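Magnesium, month two
9 October 2019 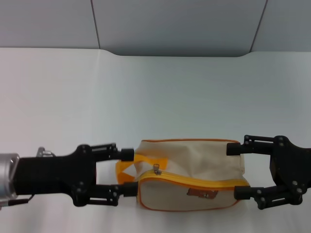

Photo: Susteck

I started taking magnesium at the end of summer, mostly for leg cramps at night. I use the glycinate form because the oxide tablets upset my stomach. The dose is two capsules with dinner.

The label on the Metitz bottle says 1000 mg per capsule, which confused me at first. That's the weight of the whole compound. The amount of elemental magnesium is in smaller print on the back, and it's a lot lower. If you compare brands, compare that number. A bottle that says 2000 on the front may not give you any more.

Cramps are down from most nights to one or two a week. I also started drinking more water in the same month, so I can't say which one did it. Sleep is the same as before.

My doctor at the Mundivdale clinic asked about kidney problems and other prescriptions before she said go ahead. I have 44 capsules left and will finish those before I decide on a second bottle.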